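3. Can a machine fold the laundry yet?

Short version: sort of, on a good day, with a T-shirt it has met before. I'll give the longer version below, and I should admit up front that I came into this project a believer. I told Rhys Gilchrist we'd have shirts done by August and could spend the fall on fitted sheets. Rhys has been very nice about not bringing it up (much).

3.1 Why cloth is still the hard one

Pick up a mug and you're holding a mug. It has the same shape it had on the shelf, and your planner can go on believing what it believed a second ago. Pick up a shirt by the hem and you've got a brand new object! Sleeves vanish inside the body, the collar flips under, and a corner you were tracking is now somewhere in a wad. Our first planner, Plurkico, dealt with this by building a full mesh of the garment before every move. It was lovely to look at and painfully slow, and one bad guess about a hidden layer ruined everything after it. We dropped the mesh and went with what Iara Urrutia had been asking for from the start, a policy that looks at the cloth, picks two grasp points, pulls, and looks again.

We ran that policy, which we call Wadlow, on 200 folding attempts. I was most curious about the flattening stage, where you take a crumpled garment and get it spread out enough to fold at all. People do this without thinking. They tug one edge, smooth with the side of a hand, let go, catch the other edge, and the whole business is over before you can say what the steps were. Wadlow does it one tug at a time and often undoes its own work, pulling the left side straight and bunching up the right. It gave up on flattening in 32 of the attempts, and most of those were striped or woven fabrics with no print to orient by. Aidan Mulligan thinks the stripes themselves are a problem, as a fold running along a stripe looks an awful lot like another stripe. I'm inclined to agree, though we haven't isolated it.

3.2 What the hands are doing

So we went back to people. For flattening we care about where both hands are relative to each other, and plain video loses that the moment a finger goes under a layer. Marker cubes on the gloves give us hand pose for free, more or less, as long as a camera can see a face of the cube. Violeta Salinas wrote the labeling guide, and she made us split "pull" from "smooth" as separate actions, a fussy distinction that I argued against and now use constantly. The full set has 909 labeled actions – far more smoothing than I'd have bet on.

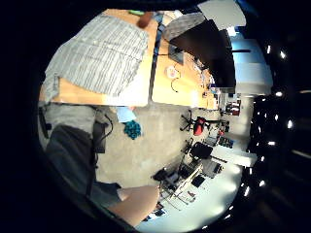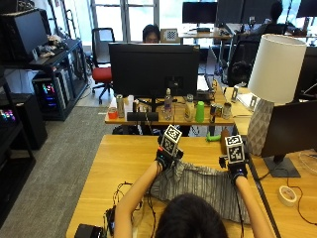 Figure 4. Striped gray cloth on the work table, seen from the hand-held gripper (first) and from a camera looking down past the operator's head (second).

3.3 Where this leaves the chore

I'd put towels in the "yes, if you're patient" column. Shirts are a maybe. Nicanor Echeverría timed himself against Wadlow on a pile of 18 mixed garments and was done, with coffee, while the policy was still working on its second. Speed alone doesn't bother me, a machine that folds overnight can take all night. What bothers me is the recovery. When Nicanor grabs the wrong layer he feels it right away and lets go, and Wadlow carries on to the end of the motion before it checks. Our next version stops mid-pull to look again, and we'll report on it separately once the smoothing action is in.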